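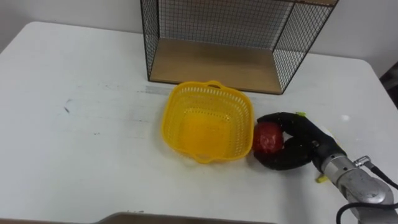
The pick station trial at Murnetti changes the job description of everyone on the produce bench, and I would like the list to deal with that before we get back to cycle times. Until now one person took fruit from the tray, checked it, placed it in the basket and put the basket on the shelf. Under the trial layout those are separate tasks. The arm has the transfer into the basket, one apple at a time in the two soft fingers, with the yellow basket standing in front of the wire shelf. Checking, shelving and clearing faults stay with a person. That person no longer has a reason to touch every piece of fruit, and the check has so far depended on touch.

Tue 6 February, Zuleica Araújo wrote:

> I have read the Kinano proposal twice and cannot find where
> the quality check happens. Section 4 says the operator
> "supervises" up to three stations. Supervising is not a task
> we have a time for. On the manual bench, bruised fruit is
> caught in the hand, before anyone looks at it. Who catches
> it now?
>
> Second point. The proposal keeps all 14 bench staff but
> moves them to a single grade. Four of them currently get the
> checker's supplement. Is that gone?

On the first point: Zuleica is right that the proposal leaves it out. The fingers are compliant and will close on a soft apple much as they close on a firm one. There is no firmness reading in the controller as delivered. Ye, the logging package, records grip closed, grip open and fault, and nothing else. We therefore have two options.

1. Check before the arm. One person sorts the tray by hand and the station gets only passed fruit. This keeps the check as it is, but the handling time we wanted to remove comes back.

2. Check after the arm. One person goes through each filled basket before it is shelved. Faster, but a bruised apple may already be under several others, and the person has to lift them out again with the basket low on the table. Lorenz Wallner has raised the reach and the bending as an issue, and I agree with him.

I prefer option 1 for the length of the trial. In the July baseline the manual bench handled 3,070 pieces on the early shift and rejected 52 of them. If we move the check and change the handling at the same time, we will not be able to say which of the two moved the reject rate.

On the supplement: it is tied to the check, and under either option the check is still done by people. I see no ground for dropping it. Andri Fankhauser has the wording of the Bilus site agreement, where the same question came up – the supplement was kept and extended to anyone rostered on the check for more than half a shift. I have asked him to post the paragraph here.

Three stations per operator is too many to start with. Ha-neul Seok logged 151 stops in the first week of commissioning, most of them cleared by pressing resume, some needing the basket to be repositioned by hand. One operator per station until that number comes down, then two. I would not write three into anything yet.

Still open:

– who may enter the arm's reach to move a basket, and in which mode
– whether fault clearing counts toward the check time
– rotation; two hours watching one station is longer than I would accept myself

Please reply on the list and not to me directly, so that the bench staff who subscribe can follow it.

Urs Berchtold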